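3.2 Material and rating procedure

The corpus consists of 3,635 audience reviews of feature films, collected from the streaming service Obura and from the review site Notero. We kept only reviews in which the writer recommends a film to other viewers. Reviews shorter than 40 words were removed, as they seldom give any ground for the recommendation.
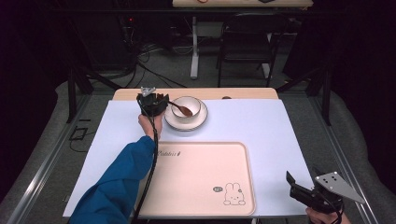

Each review was read by two raters, who marked the sentence where the recommendation is first stated. On Notero this sentence comes often in the title, while on Obura it is placed near the end. The raters disagreed in 103 cases, and a third rater decided these.

Interface pages used in the rating sessions were prepared with Ovix.
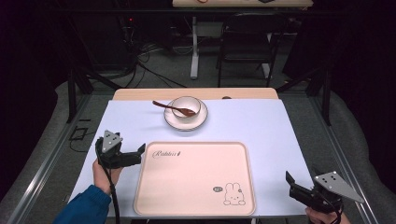 Author: Etulness

A second question was how much of the plot a reviewer tells before recommending the film. We used a scale with 15 steps, where the lowest step means that only the genre is named. Many reviewers stop after the first act, also when they write at length about the actors.

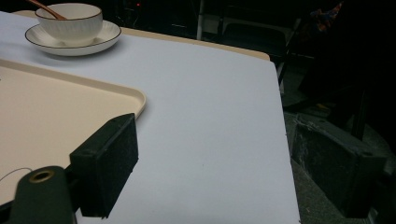 Plot summaries in family dramas were the most difficult to rate. In such films an important event may be told through a small household thing, and the reviewer mentions the thing without saying what it means. A ribbed white bowl on its saucer, near the corner of a table, can be plain set dressing for one viewer and a spoiler for another. We therefore asked the raters to mark an object only if the review connects it with a character's decision. The remaining mentions were coded as setting and are treated in Section 4.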